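Isotype control

2 min read

An isotype control is an antibody that matches your primary in species, class and label but has no target in the sample. I think of it as the background check for staining. If the control lights up as much as the real antibody, I don't trust the slide!

I run mine at the same concentration as the primary (people forget this one, me included) and leave it on for 12 minutes longer than the old Clamamdale protocol says.
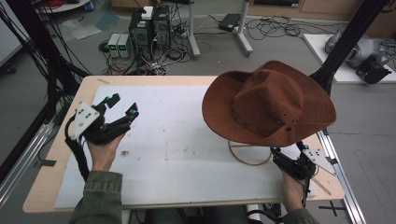
A brown hat on a wire stand.

Fc receptors are the usual troublemakers, so block them first. My Orkby notebook has 119 stained sections in it, and two still puzzle me.

Contact Pedia | © Pedia | Back to top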